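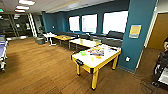

Re: Baiting along the Loltholm drainage line

From: Oksana Lytvynenko
To: growers list
Subject: Re: Baiting along the Loltholm drainage line

Ayman Awad wrote:

> We have vole damage on the east blocks again and I would like to settle
> the method before January. My count after harvest was 2,071 open burrow
> entrances on the Loltholm side of the ditch and 1,207 on the Zelmont side.
> Both sides were mowed on the same schedule.
>
> Three questions:
>
> 1. Is there any point in broadcasting bait on the Zelmont side, or
> should we use stations only?
> 2. Does anyone have records for owls or foxes near the ditch? The permit
> form asks for them and I have none.
> 3. Stöcker can supply grain bait in bulk but wants the order early. Can
> we commit to an amount now?
>
> I lean toward broadcasting on both sides in one pass. Labor is the main
> limit for us.
>
> Ayman

Ayman,

Answers in your order, then one point about the counts.

1. I would not broadcast on either side. Grain on open ground gets eaten by finches and pheasants before the voles take much of it, and the ditch carries whatever is left down to the culvert after the first hard rain. Stations take longer to set out but the bait stays dry and you can see what has been eaten. On our own blocks we place them along the runways, under the tree line, with the opening level with the soil. A station raised even a little on a tuft of grass is mostly ignored.

If labor is the limit, do the Loltholm side first and leave Zelmont on traps for the season. The voles do cross the ditch when it is dry, so expect some movement back. I can live with that more easily than with loose bait next to water.

2. I have barn owl records for the old Jalotier shed, which is on our side but well within hunting range of the ditch. The pair has used the box there for 3 seasons. I have seen foxes on the access track, mostly early in the morning, but I never wrote down dates, so please list them as "present, no survey." The form has a field for that on the second page. I can send the owl sheet as a spreadsheet or on paper.

The owls are the main reason I am cautious about the product. A predator that eats several dosed voles takes in the bait as well, and the slower compounds stay in the liver for a long time. Please check the label for the active ingredient before you reply to Stöcker. If it is one of the second-generation anticoagulants, I will not agree to it on any ground that touches ours, in stations or otherwise.

3. No. We should not commit to an amount until we know which entrances are in use. Last time we ordered early, a good part of it sat in the store and went moldy, and then we had the disposal to pay for.

On the counts. Open entrances are not the same as active ones. A single colony can keep a large number of holes open, and abandoned holes stay open for weeks in clay. What I would like before any decision is a plug-and-recheck: close every entrance in a fixed plot with soil, come back the next day at the same hour, and record only those that have been reopened. Use 6 plots per side, marked with canes, and keep the same plots for the follow-up after treatment. Otherwise we have no way to say whether the treatment did anything.

Apple slices under a roof tile also work as an index, if you would rather not plug holes. Chewed or not chewed after one night, one tile per plot corner. The two methods give different numbers, so pick one and stay with it.

The mowing matters too. Same schedule on both sides is fine, but the cut grass on the Loltholm side was left where it fell, at least up to the second gate, and that is cover. I would rake it off the trunk strip before anything else is done. The guards on the young trees also need to go a few inches below the soil line – several on the end rows are resting on the surface, and voles go straight under them.

I can help with the plots most mornings after 7:30. Bring canes, as mine are all in use on the beans.

Oksana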